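Projects > Vehicle Restoration > Reports > September

Print this page | E-mail this page

Progress report, Henero coupe restoration
To: Graça Meireles, Bezerra Fund
From: Dalva Lacerda

Quick one this month, parts are arriving as I type. Sorry for the state of it.

Body. Shell back from blasting. Worse than we hoped on the left sill, better on the floor pans. Tainá cut out the sill in two sections and has the inner one tacked in. Outer panel still at Brivano, who promised it for the end of last month and now say "soon". Rear arches done, primed, no filler so far.

Engine. Out, stripped, measured. Bores are fine with a hone. Crank needs a regrind, quote came in at $547 and I said yes on the phone, paperwork to follow. Head is at the machine shop, two valve guides to replace. Water pump was seized solid – new one ordered from Muveo, $105 with shipping.

Gearbox. Not opened yet. Marlene wants to leave it till the engine is back together and I agree with her. 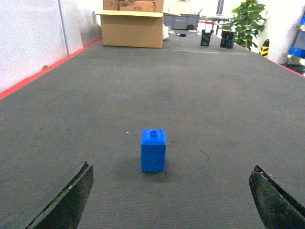
Brakes and steering. All four calipers rebuilt, new lines bent up but not fitted. The steering rack has play in it and I can't find a seal kit anywhere. Maëlle is asking the owners club, she thinks someone in the club bought up old stock. If not we send the rack out, and that will hurt the budget.

Wiring. Original loom is beyond saving forward of the dash. Rear half can stay. Labeling went slower than planned, got it done Sunday in the end.

Hours. 223 logged up to this report, 39 of them on the sill alone. Timesheets are with Tainá if you want them.

Money. Still inside the second payment. Chrome is the one that worries me, both bumpers need redoing and teh first quote was silly. Getting two more. Would like to move what's left of the upholstery line over to chrome, seats are better than we thought. Need your OK on that before I book anything.

Next month: outer sill on, doors hung and gapped, crank back, bottom end together. Paint booth is not booked yet, dont want to pay a deposit until the doors fit.

Call me after 4 p.m. if anything's unclear, I'm under the car before that.

Dalva

Print this page | E-mail this page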